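Thu 4 December

Second viewing of "The Udell Line"

I watched "The Udell Line" again last night, after my friend Ankit Chauhan wrote me a long message to say that I was unfair to it in September. He thinks it is the best film Archana Bansal has made. I told him I would give it another evening, and I did.

For those who have not seen it: a railway clerk named Singhal finds that 3,708 rupees are missing from the station safe in a small town. He did not take the money, but he is the only one with a key. He runs away, and for the rest of the film two policemen follow him from one town to the next. It lasts 147 minutes. There are two chases, both short, and almost no music.

In September I wrote that the film was cold. I would like to take back half of this. What I took for coldness is mostly patience. Bansal lets a shot go on until you stop waiting for something to happen, and then you begin to look at the man's hands, or listen to the trains outside. On my first viewing I was tired and I wanted a crime film. It is a crime film, but a slow one.
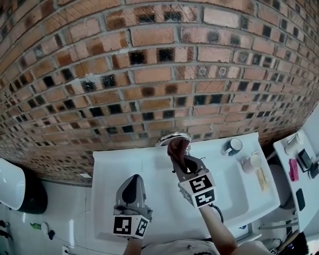 The part I like best comes in the last third, when Singhal rents a room in Zulano and tries to live as an ordinary person. For 20 minutes we hardly see a policeman. He buys a shirt, he learns the name of the baker, he shaves badly. Bansal makes you believe in a life from very few objects, and I thought of my own washbasin, with a dark mug standing on the back ledge, a small pink cup and the brick wall behind it. In his room there is only a comb and a piece of soap, and when he has to leave, the soap stays. I did not notice it the first time.

My other half of the complaint I keep. The older policeman is written like a man from a different, cheaper film. He makes speeches. There is one on the platform at Rollholm, where he explains to his young colleague what guilt is, and I wanted to cover my ears. The actor does what he can with it – he says the lines quickly and looks at his shoes.

Ankit also says that the ending is happy. I don't agree, but I understand now how he can see it so. Next we will watch her first film, if he can find a copy with subtitles.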